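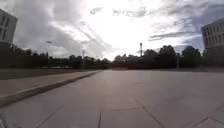
**Grurncombe's patrol robot back on the plaza after third recalibration**

Fistari has put its Menon outdoor robot back to work on the paved plaza at Grurncombe, with its navigation set up afresh for the third time since October.

The firm says the earlier settings relied too much on landmarks. The plaza has few of them close to hand: pale slabs, a low concrete ledge along one side, and a line of trees a long way off. When the sun is low and bright behind cloud, Fistari admits, the robot's cameras can lose the joints between slabs and its position drifts.

Engineers have now cleaned and realigned the lenses, changed the exposure limits and had the machine relearn its route, a job of 27 hours. Baltura, which manages the site, paid £1,478 for the visit.

Whether it was money well spent is another matter. Fistari reports 46 test laps without a stop - all of them run before noon, when glare has caused the least trouble. It has not released figures for late afternoon.

The robot's log shows 218 position faults before the work. Baltura expects the next log in a month.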